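Dondik Laundry Set: clothes left on seats

README, last edited 24/01/2022

What this is

Dondik is a set of photographs of clothes lying where people drop them at home: on sofas, benches, beds and chair backs. It was put together at Wisunen for work on recognising garments that are not laid flat. The set holds 2000 photographs, sorted into 20 folders. Each folder covers one garment on one seat.

The first release, called Istness, only had clothes spread out on a table. People who used it told us that their models did well on a spread shirt and badly on the same shirt in a heap. The present set has no spread shirts at all. If you need those, keep using Istness alongside it. The label names are the same in both, so the two can be merged without any renaming.

Garments

There are five kinds of garment: shirts, trousers, jumpers, towels (counted as garments here for convenience) and socks in pairs. Shirts include jerseys, polo shirts and button-up shirts. We chose plain colours with some contrast at the sleeve, collar or hem, as the trim is often the only clue to which part of a crumpled shirt is which.

Everything was washed before use and nothing was ironed. Names and badges were unpicked or kept out of view where we could manage it. A few small marks on the cloth remain and have not been retouched.
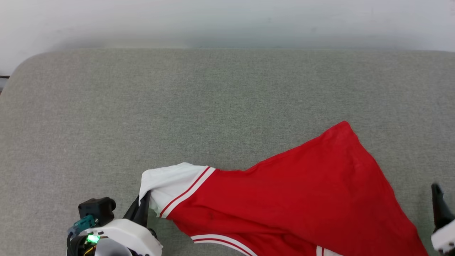

Red jersey-style shirt on a grey seat, with the striped trim between the white sleeve and the body showing.

Seats

Five seats were used. Two are upholstered in grey, one is a bed with a white cover, and the other two are dining chairs. The upholstered ones are labelled "seat_soft" whether they are sofas or padded benches. We dropped the separate labels early on, as the two could not be told apart in close views.

Where a wall shows behind the seat it is labelled "wall" and nothing more. Small dark things at the side of a seat, such as legs or cables, go under "other".

Labels

Each photograph has one line in labels.csv with the folder, garment, main colour, trim colour, seat and parts in view. Parts are body, sleeve, cuff, collar, hem, leg, waistband and pocket. A part is listed if any of it can be seen, even a short length of trim coming out from under a fold. A part that is wholly tucked under is left out.

Shirts are never marked left or right sleeve. With a bunched or twisted shirt the people labelling disagreed too often for the column to be of use, and it was taken out.

Known problems

Red and white clothes are over-represented. Socks are hard to make out on the bed cover and you may wish to leave those folders out. Many shirts run past the edge of the photograph, so please don't use the set to measure garment size.

In folder 14 the colour column says "grey" for the seat and the garment alike. The garment should read "navy". This will be put right in the February release.

Use

Free for teaching and research. Please cite it as "Dondik Laundry Set, Wisunen". For any other use, write to Wikström, who look after the files and the download page. Corrections to labels are welcome and should give the folder number and the line in labels.csv.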